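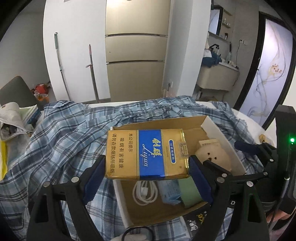 Ticket 783 - label printer skipping every other label
Opened August 24, 2018
Status: waiting on parts

OK so I'm back, same printer as in April, different problem (I think). It's the Stindier on the stockroom counter at the Ernmont shop. I sent 50 shelf labels to it this morning and got a printed one, then a blank, then a printed one, all the way down the roll. So I burned through a whole lot of labels before I noticed, my fault for walking off to get coffee.

What I've tried so far:

Turned it off and on. Same thing.

Ran the calibrate thing where you hold the feed button until it blinks. It spat out 7 blanks and stopped with the light still orange. The manual says green.

Swapped in a new roll from the Aletti box - and now it prints every label, but the text starts too low and the bottom of the price gets chopped. Went back to the old roll and the skipping came right back!

Cleaned the little sensor with a dry swab. There was a good bit of glue gunk on it. No change that I could see.

Update, after lunch: I got into the driver settings on the register PC and the label height was set to 80 mm. Our labels are half that. I have no idea who set it or when, but I fixed it and the skipping is gone on both rolls. Yay!

Still open: the light is still orange, and the Aletti roll still prints low. I moved the top offset up a notch and it got better, then I moved it again and it got worse, so I put it back. Tóth support says the sensor on this model can be replaced and they're mailing one out. Please leave this ticket open until it gets here. And could somebody tell me if I need to redo the calibration after the swap, or does it do that by itself?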